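Puvudus Disassembly Cell, Workshop Notebook
Entry: May 21, 2025
Entered by: Rhea Tiongson
Present: T. Vogler, C. Mangubat, L. Cruzado
Visitors: Zdzisław Kaczmarczyk and four colleagues from Dokura

Purpose. Demonstration of the desktop computer disassembly sequence for Dokura, who are considering a similar cell for their returns hall at Pultley. The visit was requested by Mr. Kaczmarczyk after the spring review. The group was shown the cell first and the parts store afterward.

Preparation. The arm was homed and the joint check completed before the visitors signed in. Speed was held at 60 percent for the whole session, as agreed with Ms. Mangubat. Floor tape was renewed on the operator side. The spare fingers were not brought out — they are still at Policarpio for rework.

Demonstration. Mr. Vogler opened with a short talk on the intake process and then ran the sequence from the teach pendant. Ms. Cruzado stood at the stop button throughout. The visitors asked that the approach to the processor area be repeated at reduced speed, and this was done twice. On the second repeat the arm paused above the board with a force warning (limit set at 400 in the controller table). Mr. Vogler acknowledged the warning and continued. The event is stored in the log at line 264 and should be read before the limit is changed.

Questions from visitors. Mr. Kaczmarczyk asked whether the cell accepts cases from mixed manufacturers. He was told that each case model presently needs its own taught positions. He also asked about yearly volume. The planning figure given was up to 4000 units, on one shift, with an operator present. A question on cable removal was deferred to Ms. Mangubat, who will reply in writing.

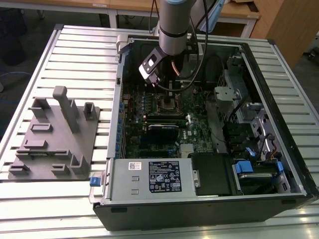
Page last changed: May 21, 2025, by rtiongson

The Dell tower was placed on its side on the slatted table with the side panel off, and the fixture plate was set to the left of it. The power supply and the blue caddy handles are within the operator's view in this position. Ms. Cruzado prefers this layout to the one used in the training sheet, and the sheet will be revised.

Open items.
Force limit: Vogler to review the log entry and propose a value.
Written reply on cables: Mangubat.
Training sheet, layout drawing: Cruzado.
Return visit by Dokura: July, date to be confirmed.
Visitor badges: one not returned, number to be checked at the front desk.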